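The bus that goes to Tronenby

I have been trying to get to grips with the new bus timetable since March, and I would like it noted that I have a degree.
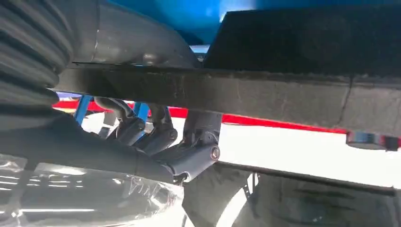 Efraín Giraldo wrote in after my last post to say that I was reading it upside down, in the sense that the outbound side is printed on the back and the inbound side on the front, and that once you know this the whole thing falls into place. He added that the 51 hasn't gone past the library for ages and I should stop waiting for it there.

Well. I turned it over. It has not fallen into place, but I did find the footnotes.

There used to be one bus. It was the 51, it came past the end of our road, and if you missed it you went home and had a cup of tea. Now the 51 stops at the baths and turns into the 287, and you are allowed to stay in your seat while this happens, provided the driver remembers to change the number on the front. If he doesn't, you are on a 51 that isn't going anywhere, and he will turn round and look at you all until somebody gets off. I was that somebody in the spring. I walked the rest of the way in my good shoes and the bus overtook me by the chip shop, with 287 on the front and everybody I'd left behind still on it. A woman in a green hat waved.

The footnotes are where it gets rich. There is a small c, which means the bus runs on college days, and a small c in brackets, which means it doesn't. There is a little diamond. I have looked for the diamond in the key and the key has a square. My sister thinks the square is the diamond, printed by someone in a hurry.

I did ring up. You get a recorded voice that asks for your stop number, which is on a sticker on the pole, which is at the stop, where I wasn't. So I put my coat on and went and got it. Ours is 3051. I came back, rang again, typed in 3051 and was told, very kindly, that the next bus was in two minutes. I would have caught it if I'd stayed where I was.

You may be wondering why I need to go to Tronenby at all, and so does everyone who lives there. It's my haircut. I have been going to the same chair for years, through two owners and a name change, and I am not about to explain the back of my head to a stranger. Before the new timetable I could leave the house at half past nine and be home in time for lunch. Last time I got home at ten to four with wet socks and a bag of plums I had bought out of boredom.

The driver on the way back was lovely, I should say. I showed him the diamond. He held the timetable at arm's length, then close up, then gave it back and said he just goes when the one in front goes.

Several of you have asked why I don't cycle. There is a hill. It is in the same place in both directions, and I have met it.

Anyway, the plums made a decent crumble, a bit sharp, and I've another appointment in six weeks. If anyone knows what the diamond is, please put it in the comments. Efraín, I am moving to the stop by the baths, thank you.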